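Ketilsson Bench Cell: tray packing for small boxes
Sold and supported by Nudoleck
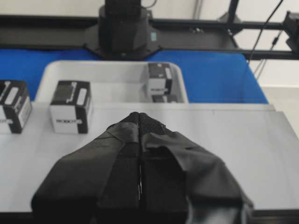

What you are buying

The Ketilsson Bench Cell puts small boxed goods into a tray. It is made for packing rooms where one person now does this work by hand, and where a full production line would cost too much. The gripper has two fingers with a fabric cover, so printed cartons can be handled without hard edges against them.

The price includes the arm, the gripper, one set of spare finger covers and the set-up at your site. Table and trays are not included. Many customers already have a table which is strong enough, and we are glad to check it for you before you order.

Please plan your budget for the whole first year and not only for the purchase. The figures below are what we advise to our customers.

Costs to plan for

Spare finger covers, per set: 13 euros
Yearly service visit: 600 euros
Changing to a new box size, done by us: 3,000 euros

The change of box size is the cost which is most often forgotten. If you know that your packaging will be different next season, tell us now — it is cheaper to prepare both sizes in the same order.

Finger covers are a wearing part. Change them when the cloth becomes thin at the tips. You can do it yourself with the key that comes in the drawer of the control unit.

Before you order

Send us three samples of each box, closed and filled as you sell them. Empty boxes are lighter and they bend differently, so we can not test with them. Write also the inside size of your tray and how many boxes it should hold.

For the Lullside and Delon warehouses samples are accepted at the front desk. Please write your order number on the outside of the parcel.

Delivery

Orders confirmed by 23rd November are delivered in May. Later orders get a date when we have tested the samples. A cell with a second arm is possible, but it needs a wider beam and we make a separate offer for it.

Payment is in two parts, half with the order and half after set-up.

Request an offer
Download the floor plan
Spare parts list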